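Wrist camera keeps drifting on the Pradeck cell, sim and real don't match
Flollura Forums > Small Arms and Cells > Setup and Care

mekdes_h
Hi all, hoping some kind soul can help. We run a Pradeck arm with a two-finger gripper, and I've got the whole cell modelled in simulation so I can check the wrist view before I touch the real one. After the February service the fingertips sit lower in the real view than in the sim, and I've re-run the hand-eye calibration 2 times now with no joy. Mount screws are snug, I promise!

apenry
Oh, I feel for you, I lost a whole Saturday to this one. Have a look at the dowel between the flange and the camera bracket. Ours had worn a bit on one side, and the bracket would settle wherever it fancied once the arm had been tipped over a few times. New dowel, recalibrate, lovely ever since.

fletchp
Respectfully disagree with Angharad, dowels get blamed for everything. I'd bet the service tech put the finger plates back with the wrong shims. Ours came back like that from Rusel and the colour of the shims was the only giveaway. Check the tool offset too, mine should read 167 mm and it didn't.

apenry
Fair enough Fletcher, but shims wouldn't make it drift, would they? She did say drifting.

mekdes_h
You're both very patient with me. It does wander, mostly after long runs (80 cycles or so and I can see it), so I'm leaning towards the dowel, but I'll pull the plates and look at the shims while I'm in there. Meron has a spare dowel in her drawer, bless her. I'll leave the sim camera where it is for now, fingers wide open, and line the real one up to that once it's all back together.
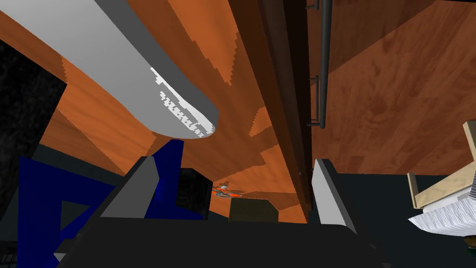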